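Gripper bench, simulation side
August. Kitchen corner layout, parallel jaw vs. three-finger

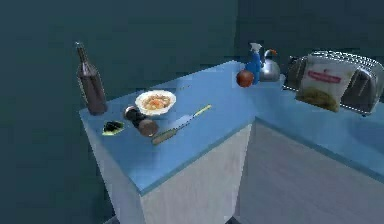 Started 9:40. Goal is to finish the comparison between the Sonditz parallel jaw and the Erkberg three-finger on the same layout before Margus needs the workstation back. Same controller for both, same planner settings, object poses jittered on reset. Arm model unchanged from July.

Contact solver is set to the values Haf left in the shared config. I tried halving the timestep first thing. Knife contacts got quieter, run time nearly doubled, and nothing else changed that I could measure. Put it back.

Budget is 3,662 grasp attempts in total across both grippers. 3,320 had completed when I went to lunch. 66 of those are thrown out: planner timeouts on reset, no gripper contact at all, so they say nothing about the hardware models. Logged under "void" and left in the folder.

Notes by object.

Bottle, dark brown, back left. Both grippers fine on the body. The parallel jaw also takes it by the neck, but the approach comes in high and the lift swings. Three-finger should be limited to body grasps. I added that as a constraint and the collision count dropped.

Shakers. They sit touching or nearly so, and this is where the parallel jaw earns its keep. One finger goes in beside the smaller one with the metallic top and slides it off its neighbor. The three-finger tends to close on both. Bülent suggested a push first, then a grasp. Not tried yet.

Knife. Flat on the counter, handle toward the front edge. Parallel jaw across the handle works if the fingertips are allowed to graze the surface. With the safety margin at the Vasiliauskas default the tips stop too high and close on nothing. Dropped the margin for this object only. The three-finger has no good answer here and I would not spend more time on it.

Bowl. Rim pinch only, parallel jaw. The food is a single rigid mesh fixed to the bowl, so spilling cannot be scored. Gunārs has asked for particles. I told him the step cost would hurt and he still wants them.

Red fruit. Three-finger, clearly. The parallel jaw holds it but it rotates in the grip during transport, and on release it rolls. Friction on the fruit may be too low. Check against the value used for the bottle glass, I suspect they were copied from the same line.

Spray bottle and kettle. Overlap in this view is bad enough that the pose estimator merges the two about as often as it separates them. Silver kettle body picks up reflections and the depth model does not like it. Same complaint for the chrome toaster on the right-hand counter. With ground truth poses both grippers lift the spray bottle without trouble. Kettle by the handle, parallel jaw only.

Package in front of the toaster. Modeled rigid, which makes it far too easy. Results for it should stay out of the comparison table.

Camera: Hrvoje wants a second view from the right side to split the kettle from the spray bottle. Agreed, but as a separate run. Changing the view now would spoil the match with the first half. The Clindmont camera model has a noise setting I have not touched, it is still at zero, and someone should decide whether that is what we want before anyone quotes estimator numbers.

15:20. Controller hung once, on a three-finger reset with the joints at their limit. Restarted from the last checkpoint. Closing force was capped at 3,000 in the config, units not stated, inherited from the old file. Haf to confirm units. If it is millinewtons then the three-finger has been running weak all along and the shaker runs need repeating.

Left to do:
finish the remaining attempts overnight
fruit friction check
push-then-grasp on the shakers
units on the force cap (Haf)
second view, new run (Hrvoje)

Config and logs are in the usual place, folder name ends in corner_b. Do not overwrite corner_a, Margus is still reading from it.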